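November 30, 2019

Cone 6 clear liner, third round of tests. Tiles from the Jirnow stoneware came out of the bisque in good shape except for two with hairlines along the back ridge. Put those two aside for wax practice.

Mixed 200 g batches this time. The 100 g batches in June were too small to sieve properly and I lost too much on the mesh. Base recipe is the same as before, with the Holzer feldspar in place of the old stock. Additions of silica go up in steps, everything else left alone.

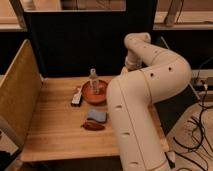 **Skallelar Ceramics Workshop, Glaze Group**

Dipped each tile for a count of three, then a second dip on the top half only. Glaze went on heavier than I wanted for the first few. Added water, stirred, left it, checked again with the cylinder. Wrote the final specific gravity on the bucket lid, not in here, so somebody please copy it over before the lid gets washed.

Tile numbering carries on from the last page. 283 is the control with no added silica. Numbers are in iron oxide on the back, under the hole. The ones marked in pencil in June burned off completely, so no more pencil.

Fired in the small Idberg kiln, middle shelf. Slow to red heat, medium after that, no hold at the top. Controller says it peaked a little under the program. Witness cone on the middle shelf was bent to two o'clock, the lower one hardly moved. Bottom of this kiln has been cool since the element was changed and I would not put test tiles down there until someone looks at it.
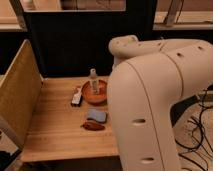

**Dept.:** Glaze Group / Materials Bench

Results after cooling overnight:

- 283 (control): crazed all over, fine net, same as June.
- Next step up: crazed, wider spacing. Color good.
- Middle of the series: one long craze line near the rim, otherwise clean. Surface glossy.
- Top of the series: no crazing I can find with ink, but cloudy where it is double dipped. Slight drag when you run a thumb over it.

So the useful range is between the last two. Cloudiness could be underfiring and could be too much silica. Can't separate those from one firing. The same tiles on the other clay body crazed less at every step, which fits with what we had on the shrinkage bars.
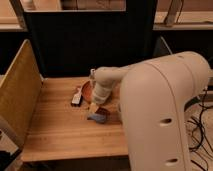 *1610 characters, 2 min read*

Ink test again in a week, because the June set looked fine on the first day and had lines by the next kiln load. Keep the tiles on the windowsill shelf and don't put them through the dishwasher yet.

To do:

- Two more steps between the middle and top batches, 200 g each.
- Refire the cloudy tile with a ten minute hold.
- Order silica. The bag is nearly down to the seam.
- Clean the mesh before it dries hard.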